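Laundry Room FAQ — Bresari Apartments

Answers to the questions the office gets most often about washing and drying clothes in the building. If yours isn't covered, ask Ghizlane Fahmy at the front desk.

Where are the laundry rooms?

There are 2. The larger one is in the basement of the Josness wing, next to the bike storage. The smaller one is on the ground floor of the Cantero wing, across from room 101. Your door fob opens both, whichever wing you live in.

What are the hours?

Both rooms open at 7 a.m. and close at 10 p.m. The last wash should go in by 9 p.m. The doors lock on a timer, and anything still in a machine at closing stays there until morning.

How do I pay?

The machines take the Tronero laundry card. They don't take coins or bank cards. You can buy a card and add money to it at the wall unit in the Josness basement. There is no wall unit in the Cantero wing, so check your balance before you carry everything over there.

If you move out with money left on the card, bring it to the front desk and we will refund the balance.

How much can I put in one load?

Fill the drum loosely, up to the line of holes near the top. You should be able to fit your hand in above the clothes. An overfilled washer doesn't rinse well, and the clothes come out too wet for one dryer cycle to handle.

Dark clothes can go in together on cold. Wash new black or navy items separately the first couple of times, as the dye can run.
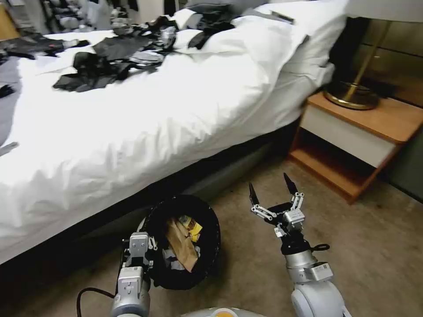
Can I wash a comforter or duvet?

A twin or full size is fine in the large washer in the Josness basement. Anything bigger should go to a laundromat with commercial machines. Check the care label first, especially for down. Set the dryer on low and stop it now and then to break up any clumps in the filling.

Which detergent should I use?

Use liquid detergent marked for high-efficiency machines. Please don't use powder. It cakes in the drawer, and we have to take the machine out of service to clean it. The drawer has two sections — detergent goes on the left, softener on the right. Pods go straight into the drum before the clothes.

Can I dry clothes in my apartment?

Yes. A folding rack is fine in any room as long as it isn't blocking a door or sitting against a heater. Open a window or run the bathroom fan while things dry. Damp air that has nowhere to go will leave mildew on the walls, and the lease makes you responsible for that.

Please don't hang laundry from the sprinkler heads or the hallway railings. Balcony racks are allowed from April on, if they stay below the railing.

How do I wash throws and cushion covers?

Most throws do well on cold and gentle with a low spin. Wool ones should be dried flat. Take covers off the cushions, zip them closed and turn them inside out before washing. If a cover has no zipper, spot clean it with a damp cloth and a little dish soap.
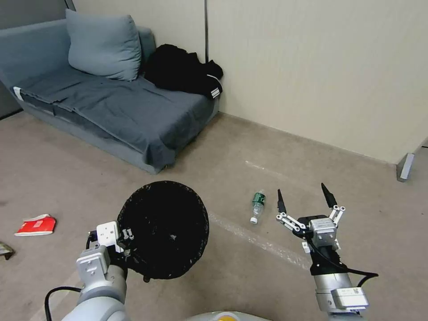
Sofa with a throw and a light blue cushion.

Someone left their clothes in the machine. Can I move them?

Wait ten minutes after the cycle ends. After that you may put them on the folding table. Don't put another person's wet clothes in a dryer, as some things shrink.

What happens to items left behind?

We collect them each morning and keep them at the front desk for 300 hours. After that they are donated. Socks and underwear are thrown away.

A machine isn't working. What do I do?

Write down the number on the front of the machine and the code on the display, and give both to the front desk. If it took your payment without running, we can put the amount back on your card. After hours, leave a note in the slot by the mailboxes with your name and apartment number.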